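Dremovik lightning detector – review after a season with cattle

Posted December 30, 2023

Right, quick one between feeds. Been asked about this by a few people on the forum so here it is in one place, sorry if it rambles.

Bought the Dremovik in spring after a bad scare the year before. We had a storm come over the top field with no warning at all, stock bunched up under the one big ash by the trough, and the strike hit the fence line two fields down. Blew the energiser and a good run of insulators. No animals lost. Could easily of been different. Didn't sleep much that night and ordered a detector that week, then sent it back (cheap thing, went off every time the kettle went on). The Dremovik was the second go.

What it is. Handheld box, fatter than a phone, clip on the back, belt loop. Listens for strikes and gives you a distance in bands plus a coming closer / going away arrow. No app needed, no signal needed, which was the whole point for us. Half our ground is in a dip with no bars on any network.

Paid 101 pounds with postage. Bought it from Zaki, the farm supplies place, who were quick. It came in two days and the box had the belt clip, a lanyard and a booklet. Batteries not included. At that price, come on.

Setting up. Five minutes. Hold the side button, pick miles or kilometres, pick how far out you want the first alarm. Booklet is badly laid out and puts the alarm settings after the cleaning instructions for some reason. Ignore it and press things, you'll get there.

Now does it work. Mostly yes.

First proper storm was a muggy afternoon, I was out moving a water bowser. Beeped while the sky was still blue overhead, bit hazy to the west. Thought it was another dud. Carried on for a bit, then it beeped again with the arrow showing closer, so I gave up and walked the heifers off the top field into the low one away from the trees. Thunder I could hear by the time I shut the gate. That is the use of it really. Time to open a gate. It won't stop anything hitting anything.

Since then it has been right more than wrong. Times it has gone off and nothing came near us: plenty, but most of those you could see the storm passing off to the side, so fair enough. Times it missed one completely: once, that I know of. Single bang out of nowhere in October, very close, no beep before it. Dremovik do say in the booklet that it can't see the first strike of a storm forming right on top of you. Nothing could I suppose. 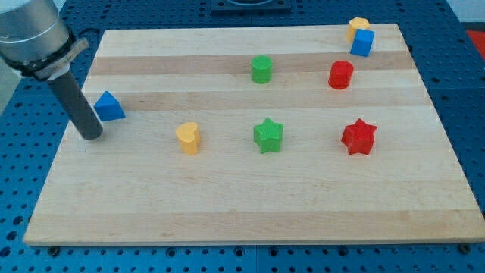 False alarms then. The big one is the electric fence. Stand next to a leaky fence that's ticking against wet nettles and the thing has a fit. Move off twenty paces and it stops. You learn. Same by the old fluorescent tubes in the parlour, and it hated our quad with the engine running, less so after I changed the plug cap. There is a low sensitivity mode that helps but then the range drops right off and you may as well look out the window.

The alarm itself. Loud enough in a field. Not loud enough in a tractor cab with the radio on, and there is no vibrate, which I can't understand on something made to go on a belt. Red light is fine at night and useless in sun. Would have happily paid a bit more for a buzz I could feel.

Batteries. Two AAs. Lasts me a few weeks if I switch it off at night, which I forget to. Low battery warning is the same beep as the far storm warning, just slower. Daft. I've stood in the yard looking at a clear sky more than once because of that.

Build is decent. Been dropped on concrete, been stood on by a calf, been through one pocketful of rain. Battery door rattles a bit now. Screen scratched up in the first month so put some tape or film on it. The clip is strong, almost too strong, takes skin off if your hands are cold.

I did borrow the Indside one off a neighbour for a fortnight to compare. That one is a base unit that sits on a windowsill and sends alerts to your phone. Nicer screen. Gives a little map, strike count, all sorts. Range was further and it picked up the same storms earlier, sometimes a lot earlier. But it wants mains and wifi, and when the power went off in the middle of a storm, so did the detector. Bit of a flaw. If you are mostly in the yard or you've got someone in the house to ring you, might suit better than mine. On the hill it was no good to me.

Also tried the weather apps, everyone does. Fine for planning the day. Delay on them is too long for getting stock shifted and as above, no signal.

Few things I'd say to anyone buying one of these for livestock and not for golf or whatever they are really sold for.

Have somewhere to move them to first. A warning is no use if every field has a lone tree in it. We fenced round the ash in the end, far enough back that they can't get under the branches. That cost more than the detector and I think it has done more good.

Don't be a hero with the last few. When it says close, leave them and get in the cab or indoors. I have had to tell myself this.

Unplug the energiser if you've time to do it safely. And check what your insurance wants as proof if you do lose an animal. Ours wanted a vet to see the carcass before it was moved. Ring them before you need to.

Customer service. Had to email once when the arrow froze. Reply came from a Trotidby address, who do the repairs apparently, polite enough, told me to take the batteries out and leave it overnight. Worked. Hasn't done it since. Warranty is 2 years and you have to register it online inside the first month, which is hidden on the back page of the booklet, so do that.

Good: works with no signal, quick to set up, tough, gives you enough time to get a gate open.

Bad: no vibrate, fence interference, stupid battery beep, booklet.

Would I buy it again – yes, moaning about the price. Four out of five. Would be four and a half with a vibrate in it.

Edit: someone asked about using it with sheep. Don't keep them but can't see why it'd be any different, except you'll need to start walking sooner. And to the person who asked about spare clips, Zaki don't list them seperately, I'd email and ask.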